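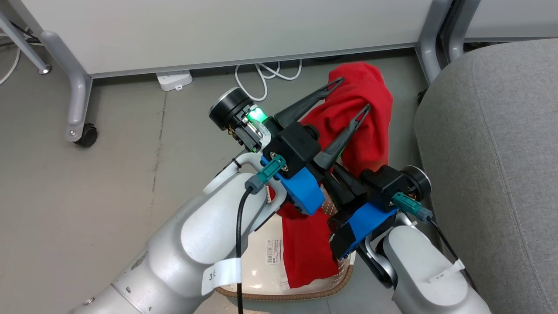
# Stotent 36 Wool Dryer Balls

We've been drying our own laundry with these for three winters now, and we still get a little giddy about them! The Stotent 36 is a set of 3 felted balls made from Icelandic wool, spun tight at the Þorgeirsson mill and finished at our shop in Vuldale. Toss them in with a load of towels and they bounce around, pulling the layers apart so the warm air can get through. Heavy bath sheets come out fluffy — and the corners of the fitted sheet dry too, which made us very happy.

**The details**

- Item no. 901
- Pure wool all the way through, no filler core
- Undyed: oatmeal or charcoal
- Comes in a cotton drawstring bag

Let new balls air out for 24 hours before the first load (they smell a bit like sheep, and we love it). A little fuzz on the outside is normal, so just trim it with scissors. If they pick up lint from fleece, roll them between damp hands.

They fit the small Skistar drum as well, but use two there. Charcoal is back in stock in September.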